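What changes when the hands are not ours

21/03/2026
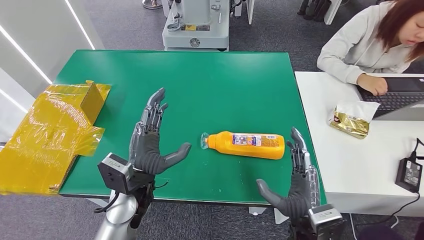

I have worked for nine years in the returns department at Gomska, and in March I was asked to write some lines about how our days are now. My boss Encarnación Echevarría said I could write what I want, so I do it in my own blog and not in the company newsletter, where the texts always come out a little too happy.

Our work is simple to explain. Customers send back bottles, boxes and small packets, and somebody must look at each thing, turn it, read the label and decide where it goes. On a normal day we receive 2000 pieces, and after the holidays 3000. I did this by hand for years and my wrists know it very well.

Now a part of the turning and lifting is being given to the robot, and we sit beside it with a laptop. The first weeks I did not like it. I was used to deciding with my fingers, for example if a cap was badly closed, and suddenly I had to put this into words and choose it from a list. My colleague Marcelino Cantero said he felt like a teacher who must explain how to tie shoes. He has 8 pages of notes about bottles only.

The bottles are difficult because they roll. A box stays where you leave it, but a box with a lot of tape is difficult in another way – it shines, and the system does not always understand where the edge is. These things I never thought about before.

What I miss is the talking. At the old long table we were facing each other, and Carmela Ibarra told us all her television series from beginning to end. Now each one looks at a screen, and it is easy to pass a whole morning without saying anything. We asked to have the coffee break all together again, and Encarnación agreed.

What I don't miss is the pain at night. I also learned to write proper reports, which I was afraid of, my written English being what it is.

Some people ask me if I worry for my job. Yes, sometimes. We were told that the team stays the same until the end of the year, and for after that we have no answer yet. I have asked for it in writing.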